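Shop notes: looking after the two-arm cell
By Lenuța Oprea, Skerel automation group

Many of you have asked what we do with the two-arm cell at Dromwood when it is not making toast. The answer is that we spend a good part of each week on its hands. I took over the care of this cell from Tudor Vasiliu in October, and I would like to share how the work goes, because the Pivham team will soon set up a cell of the same type and they will meet the same questions.

The arms themselves ask for little. We check the joints once a month, we listen for new noises, and we look at the cable at each wrist. The cable must have enough slack for the full turn of the wrist, but it should not hang so low that it catches on the thing we are working with. Tudor left me a good rule for this: move the arm slowly by hand mode through the whole task, and keep your eyes on the cable and not on the fingers. It sounds easy. In my first week I forgot it two times, and one connector had to be replaced.

The hands are a different matter. Each finger has small screws at the links, and these become loose with use. We had one finger that started to close late, only by a little, and for three days we searched for the fault in the software. Ebere Omoregie finally put a screwdriver on the bracket and found a screw that turned freely. Now we check every screw after 50 hours of running, and Ebere writes the result in the paper log beside the cell. A drop of light thread lock is enough. Please do not use the strong type, or you will need heat to open the joint again.

After the screws come the fingertips. The pads have a fine texture, and crumbs and grease fill it quickly. We clean them with a soft brush first, then with a cloth and a little alcohol, and we let them dry before the next run. When the texture is worn smooth, the bread starts to turn in the grip and the slice goes into the slot at an angle. The last set of pads was changed after 2750 cycles, which was later than I would recommend.
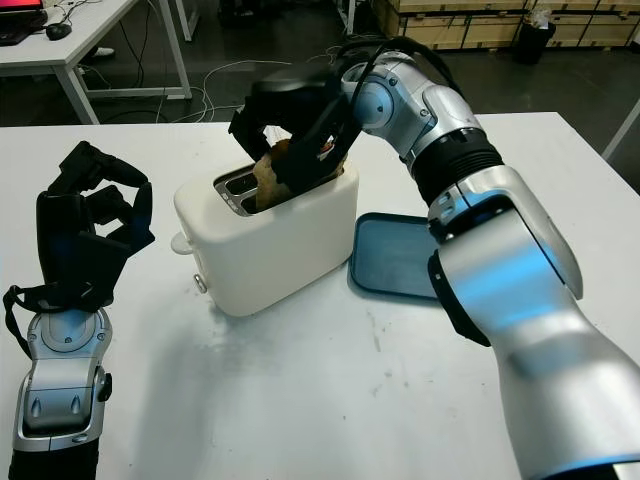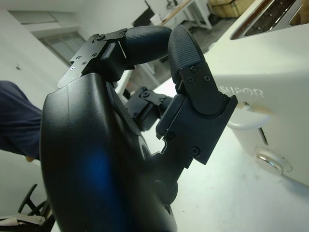 Toast task at the Dromwood cell: a slice held in the toaster slot (first picture) and the textured fingertips seen close (second picture).

The other half of the work is the position of the toaster. The slot leaves little room for mistakes, so a small shift on the table is enough to spoil the insertion. Laiba Dogar wrote a short routine for this, and we run it each time the toaster has been moved or cleaned. The hand goes to a point above the slot and stops there, we compare with the saved position, and we correct the offset. The routine takes 4 minutes. Before we had it, we corrected by eye, and I can say that my eye was not very good on Monday mornings.

We also learned to be careful with the grip force. If it is too low, the slice slides. If it is too high, the crust breaks and you get crumbs in the joints, and then you are back to the brush. Toasted bread and fresh bread need different values – we keep them in two separate files, and the name of the file must be said aloud before the start. Keegan Dunstan laughed at this rule until he ran the wrong file himself.

For the Pivham team, the spare parts are in cabinet 537 at Dromwood. You will find pads, link screws and one complete wrist cable. Please write down what you take. The pads come from Surdu and the delivery is slow, so I prefer to order when we still have two sets on the shelf. If you would like to see a full check of the hand before your own cell arrives, send me a message and we will find a morning. Bring a small screwdriver with a good tip, as ours are all a little tired.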